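Buverstead Robotics Club: Gallery, the PC Teardown Project

Fall term pictures and notes. Going up in a hurry, captions are short, sorry for typos. If you were there and want something added, tell me and I'll get to it when I get to it.

Quick recap for parents and for anyone who joined after September. The project is called Hisine. One arm, one two-finger gripper, old desktop PCs. Goal is to get the arm to take parts out of a tower so they can be sorted for recycling. Memory first, then cables, then drives if we get that far. We run it by hand first (somebody steers, somebody watches the power), save the moves, then try to get the arm to do them alone.

The towers came from Shehu, the office supply place on the corner. They gave us more than 30, all different. Good for us, bad for the storage closet. Thank you Shehu!!

Four teams this term. Each team gets the arm for 40 minutes and then has to hand over, no matter what. Yes, even if you're "almost there." Team names are on the whiteboard, I'm not typing them all out again.

Birutė Sepp runs the club and did the safety talk. Short version: tower unplugged, stop button in reach, one driver at a time, say it out loud before you move. Long version is in the binder.

Work at hand, wrist camera view. Gripper down in an open tower, motherboard on one side, hard drive in its blue caddy on the other. 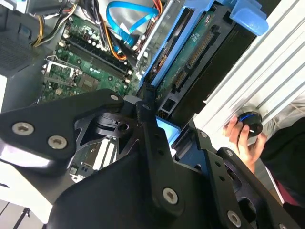
Photo: Buverstead Robotics Club / wrist camera, Hisine project

Blue SATA cable looping over the board, orange one running down by the memory slots. Cables are the whole problem with this job. A person just pushes them out of the way without thinking. The arm has to be told there's a cable, told it bends, told where it goes when you let go. We don't have a good answer yet.

Memory slots, the long black ones with white latches at the ends. Every team starts there. Plan is press the latch, then grip the stick by both ends, then straight up. Straight up is harder than it sounds, the board sits at a steep angle to the camera and your eyes want to follow the picture. Drivers, go by the numbers on the screen and not by feel.

Finger plates are black metal, bolted on. Hex screws. Check them before your turn and check them after. A loose one cost team two most of a session in September and we only found it when the grip started drifting.

Blue caddy. Everybody wants to do the drive, I know. It's last on the list. The caddies in our pile are not all the same and some slide, some have tabs you squeeze, so the drive moves need to be saved per model. Write the model on the tape on top of the tower before you start. Please.

Notes on how it's going, since people keep asking.

The arm control program is Mulent, which two of last years seniors wrote and left us. It works. The manual is mostly missing so if you figure something out put it in the shared doc, even one line. Best page in there right now is the one on how to zero the wrist, which used to take half a session and now doesn't.

We have 285 saved moves so far. Not all good ones! A lot are the same approach over and over with the tower turned a little. That's on purpose, the arm needs to see it from different sides. But label them. "test", "test2" and "testfinal" do not help the next team.

Things we got stuck on, in no order:

Latches that stick. Older boards are worse.
Gripper too wide to get between the drive bracket and the board on the small towers. Skinny fingers are being drawn now, print them when the printer is free.
Camera view getting blocked by the gripper itself. You lose the exact spot you want to see right when you need it. Second camera on a stand is the idea, needs a mount.
Lighting. Shiny metal parts wash out if the window blinds are up. Blinds down, desk lamp on.

Next up: memory sticks with nobody steering. Each team picks one tower and sticks with it. Bring your log sheets. If yours is lost there are blanks in the tray by the door.

Also needed, small zip bags for screws and a couple of empty egg cartons for sorting. Ask at home. Somebody's mom brought a muffin tin and it's perfect, so more of those too.

Want to join? No experience needed, you can start on sorting and labeling and get driver time once you've done the safety sheet. Doors open at 3:30, room is the one past the gym. Pizza is when Birutė says it is.

More pictures when I get them off the other laptop.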